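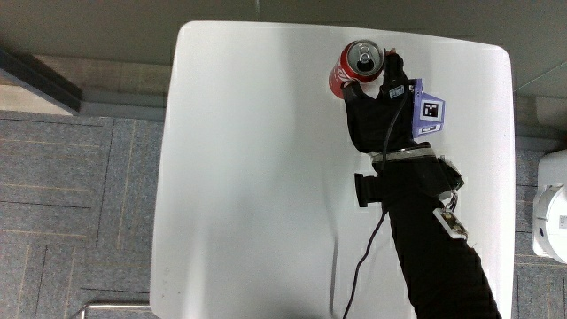
Review: the Pledance teaching glove, after five weeks of use

I bought the Pledance glove in August for our small workshop, where we try to teach a two-finger arm to do simple handling work: take a can, turn it, put it down somewhere else. Before this I taught the arm with a hand controller, and before that by pushing the arm itself with my own hands. So I can compare the three ways a little, and I hope this is useful for people who are thinking of spending the same money.

I paid for the glove myself. The shop was Hostville, and they did not ask me for a review.

What you get

The box has one right-hand glove, black, in three sizes (you choose when you order, and I took the middle one). With it come the bracket for the back of the hand, a sheet of printed square markers, a cable, a small board for the forearm and two straps. There is also a card with a link to the software. There is no printed manual, and the online one is short, but the English in it is clear and the drawings are good.

The bracket on mine is light purple. I thought at first this was a strange choice, but it is easy to find on the bench among all the black and grey things.

Putting it on

The first time it took me a long time. The order which works for me is this: sleeve first, then the board on the forearm, then the glove, and only at the end the wrist strap. If you close the wrist strap too early, you cannot pull the glove down properly, and the fingertips stay empty. An empty fingertip is bad for the data, as the sensor there reads almost nothing when you touch the object.

Wear a long sleeve that is not too loose. With bare skin the forearm board slides when the arm gets warm, and after half an hour mine had turned to the inside of my arm. On cloth it stays.

You should also think about the cable before you start. It goes from the back of the hand down along the forearm and then over the table. If you let it lie where it wants, sooner or later you will put an object on top of it, or you will pull it over the edge and feel a small tug in the middle of a movement. These small tugs are visible later in the recording as a jump of the wrist. I now leave a loose loop near the elbow and fix the rest under the table with tape.

Recording

You put a camera over the table, looking down, and the software finds the square marker on the back of your hand. From this it knows where the wrist is and how it is turned. The glove itself gives the bending of the fingers. You press a foot pedal (not included, any USB pedal works), do the task, and press again.

The camera must see the marker the whole time, and this changes the way you move. When you lift a drinks can that lies on its side, the natural thing is to roll the wrist, and exactly in this moment the marker turns away from the camera. The bracket holds the marker at an angle, which helps, and you can set the angle with one screw. But there is always some position where it is lost. In my first set I had 236 recordings of picking up and turning a can, and I had to throw away 40 of them for this reason. In the second set I was more careful, and I lost far fewer.

My advice is to do the task ten times without recording and watch the small light in the software window. It is green when the marker is found. You learn quickly which part of the movement is dangerous, and you can change the angle of the bracket or start with the object in another direction.

Light matters more than I expected. Our table is white and shiny and it throws the ceiling lamp back at the camera. When the marker passes over the bright part, the white border of the marker and the white of the table come close to each other and the software sometimes hesitates. I have moved my starting position a bit to the side. A matt cloth would also do it, but then the cans do not slide in the same way as they will slide for the robot.

How it feels in the hand

Good, mostly. The cloth of the fingers is thin enough that I can feel the edge of a can and the ring on the top. I could not open the ring with the glove on, or I could, but not in a way that I would want a robot to copy. Gripping and turning are fine. Small things such as screws or coins are not pleasant, and for them I would still use the hand controller.

The palm is a little slippery on cold metal. I noticed that I was squeezing cans harder than with the bare hand, and the robot learns this from you. After the first training our arm was making dents in the empty ones. I repeated the set with lighter fingers and it became better. Please keep it in mind: the glove records what you do, also your bad habits.

After an hour the hand is warm and a bit damp. The inner part cannot be washed in a machine, only wiped. If several people use the same glove, buy thin cotton gloves to wear under it. Pledance says this is allowed, but you must do the calibration again.

Calibration

You hold the hand flat, then make a fist, then touch the thumb with every finger in turn. It takes less than two minutes. The manual says once a day. I found that I need it also after every longer pause, when I have taken the glove off. The thumb is the weakest point. Its base joint drifts slowly, and after a long session the hand on the screen has the thumb a little too open. For a robot with two fingers this is not a big problem, as you need only the distance between thumb and index finger. If you have a robot hand with five fingers, I think it would disturb you more.

Compared with the other ways

Pushing the arm by hand is still the most exact. The robot is really there, so it cannot record a movement which it is unable to do. But it is heavy work, the hands of the teacher are in the camera picture, and I could not do it longer than a short time before my shoulder complained.

The hand controller (I have the older one from Lustau) is comfortable, and you see the robot moving while you steer. The problem is the delay and the missing feeling. I am slow with it. A task that takes me three seconds with the hand took me fifteen with the controller, and the robot then learned to be slow too, with many small stops.

With the glove I made 136 good recordings in one afternoon. With the controller I never came near to this. On the other side, a part of the glove recordings shows movements that my arm cannot follow, especially when I reach far and turn the wrist at the same time. The software has a check for this, where you load the model of your robot and it marks the bad ones in red. It works, but it is slow -- for a folder of 1000 recordings I let it run over night.

A friend's group uses the Vitale glove, and I could try it for one day. It has no marker and no overhead camera, it finds its position with its own sensors. This gives you more freedom, and you can go under a shelf or into a box. But it was drifting, and when I came back to the same point on the table the software did not agree that it was the same point. It is also much more expensive. For work on one table I prefer the marker.

Things I did not like

The connector on the back of the hand is too weak for a product at this price. Mine got loose in the third week. Pledance sent a new cable without discussion, but I had to wait nine days for it.

The markers are printed on ordinary paper. They get dirty and the corners lift. I printed new ones on plastic sheet and glued them on, and I would suggest that you do this from the beginning. Measure the black square after printing, with a proper ruler. My printer made it slightly smaller, and all the distances were wrong until I found it.

There is only a right hand. A left one is promised on the web page, without a date.

The software does not save your bracket angle together with the recording. I write it on a piece of tape and also in the file name. A small thing, but it cost me one day.

Should you buy it?

If your task happens on one table, with objects which fill the hand, and your robot has a simple gripper, then yes, I am satisfied and I would buy it again. If you need to work with very small parts, or in places where a camera cannot look from above, it is the wrong tool, and you should keep the controller or save for something bigger.

I give four stars from five. The missing star is for the cable.

Update, 9 September 2024: the new software version is out and the reach check is faster now. The bracket angle is still not saved.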